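Robot Learning in the Home, Unit 6
Handout: imitation learning for doors on household appliances

Read this before the lab session. It covers how the washing machine task is recorded and what we know so far about training on it.

The task comes from the Plerton project. A robot stands in front of a washing machine with two drums, one over the other, and has to work its doors. We chose doors because they are awkward. The window is tinted and shiny, so depth readings on it are poor, and the edge that the hand needs is narrow. The upper and lower doors also differ in size and height, and a policy trained on one does not carry over well to the other. 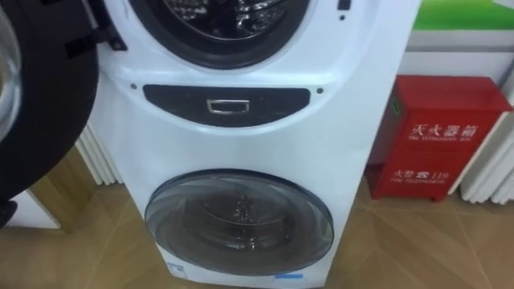 Busisiwe Kekana asked last term whether the two doors should simply be treated as two tasks. We tried that. With separate policies the lower door improved a little and the upper door did not change, so the notes below assume one shared policy with the target door given as an input.

Recording

An operator guides the arm and we store the head camera view, the joint angles and the hand command at 30 frames per second. The current set holds 2366 episodes. An episode starts with the arm away from the machine and ends when the operator presses stop. Failed attempts are kept and marked as failed - please do not delete them when you clean the data.

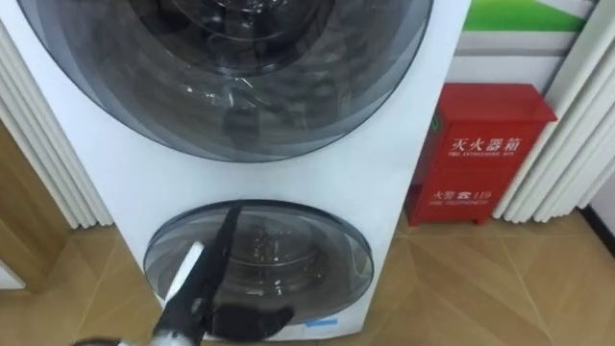
Fig. 2. Arm at the lower door.

Training

The policy predicts 14 steps ahead and is asked again after 6 of them. Shorter predictions made the arm hesitate near the glass. Longer ones made it push on after it had missed the rim.

The main result is on contact. Valter Viklund compared a policy that sees only the camera view with one that also gets joint torque. Both reached the door equally often. The second was much better at noticing that it had touched the wrong place, and it backed off and tried again. 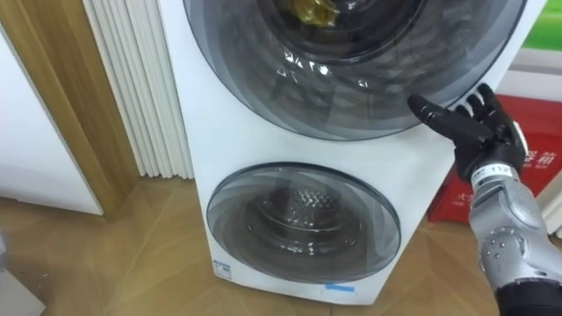

The gap was larger on the upper door, where the fingers tend to hide the edge they are meant to reach. Reflections matter as well. When we trained with the brightness of the window changed at random, the camera-only policy caught up partway, but it still pressed on the panel in some runs and carried on as if it had hold of the door.

For the lab

Load the Goris split and train both versions with the settings given. Report the upper and lower doors separately. Sorin Perić has the login details for the Plutix machine, and jobs must be queued before 14:00 if you want them back the same evening.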